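Last updated: 2 August 2018

Lighting and reflective gear for the November 300

The start of the November 300 has moved to the Parix parking lot, and riders should plan on more hours of darkness than last year. Bike inspection opens one hour before the start and is run by Perrine Caron and Obaidul Begum.

Each bike needs a front light and a rear light, both attached to the frame, fork, rack or bars. A light clipped to a bag doesn't pass. The rear light must be set to steady; flashing modes are not allowed on this route. Lights are checked switched on, one bike at a time, so please have them mounted before joining the line.

Battery life is where most riders fall short. The 39 miles between the Hinari control and the Başaran control have no store that is open at night. Carry 2 spare sets of cells, or one charged pack if you run on USB. Hub generator users should bring a backup front light — a small one is fine.

Reflective vests and ankle bands are worn from dusk to dawn, over any rain jacket. Wash vests in cool water and skip the fabric softener, which leaves a film on the reflective tape. Retire any vest with cracked tape.
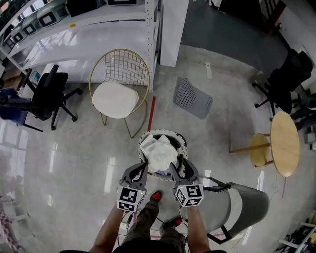
Crumpled white cloth in a round bin with a white rim.

Questions about generator wiring go to Đức Ung. The cue sheet is at revision 3 and replaces all earlier copies.

Contact: ride desk, Statau Randonneurs | © 2018 Statau Randonneurs | Back to top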